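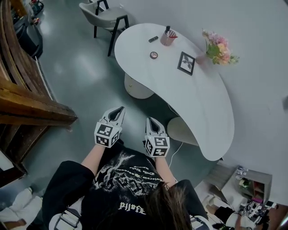
Chapter 5
Gathering Demonstrations

A policy learned by imitation can only be as good as the examples it is given. Chapter 4 treated those examples as a finished set, a table of observations and actions ready to be fed to a learner. In this chapter we go back a step and ask where the table comes from, who fills it, and what can go wrong while it is being filled.

We will work mostly with hand-held grippers. The person doing the task, whom we call the demonstrator, carries one gripper in each hand and does the job directly, with no robot in the room. Square printed markers fixed to each gripper let a camera recover its position and orientation. The recovered path of the gripper, together with its opening and closing, becomes the action record. Teleoperation, where the demonstrator drives a real arm from a distance, is covered in Section 5.4.

The running case is the Plendley desk set, collected by Océane Girard and Rosimeire Conceição for a study of tidying small household and office items. They planned 200 demonstrations for each task and recorded 955 in all. After review, 701 were kept. Most of Section 5.3 is about the ones that were dropped.

Three questions come up again and again in the sections that follow.

What counts as one demonstration? Girard and Conceição began each recording with both grippers off the desk and ended it when both had been drawn back. Other groups cut their recordings at each grasp. The choice affects how long an example is and what the learner sees as a starting state.

How much should the setting vary? If the tape is always to the left of the picture frame, a learner may pick up the position and ignore the object. Moving things between recordings helps, but it also slows the work, and demonstrators tend to fall back on the same few layouts unless they are given a list.

When is an example bad? A dropped pen followed by a clean recovery may be worth keeping. A recording in which a sleeve hides the markers for almost 5 seconds usually is not, even if the task was done well.

Before reading on, you should be comfortable with coordinate frames (Section 2.2) and with the difference between an observation and a state (Section 4.1). Readers who plan to collect their own data should also look at the checklist in Appendix B, which is adapted from the one used for the Plendley set.

5.1 The Demonstrator's Task

A demonstrator has to do two jobs at once: finish the task, and finish it in a way that the recording can capture.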